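Simulation Teleoperators Wanted (Part-Time, Evenings Welcome)
Stariswood Robotics Lab
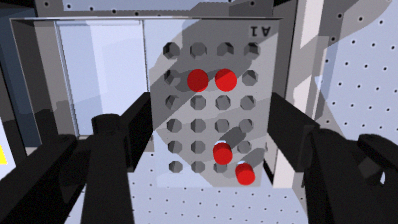 We're looking for 7 people to drive a simulated two-finger gripper and teach our learning system how to handle lab racks. You sit at a desk, you steer, and every run you finish goes into the training set. No robot experience needed! If you're patient, like fiddly tasks and don't mind doing the same move many times with small changes, you may be very good at this (our best operator so far came from cake decorating).

The project is called Gondell. We want 1000 clean runs by the end of October, and we have 56, so there's plenty to do and your work will really shape how the system behaves.

What you'll do
Pick up, move and set down racks in simulation
Redo runs that slip or bump, and flag them in the log
Tell us when a task feels wrong. We change things often and we want to hear it

What we ask
Steady hands and okay eyesight, glasses are fine
Two shifts a week, three hours each, mornings or from 5 p.m.
Comfortable reading short written instructions in English

Training is paid, same rate as regular shifts. Parking is free behind the Marchetti Building, and the lab is on the second floor, room 1279 (yes, second floor, the numbering is old).

To apply, send a few lines about yourself through the Stariswood jobs page and put "Gondell operator" in the subject. We'll invite you in for a short tryout at the controls.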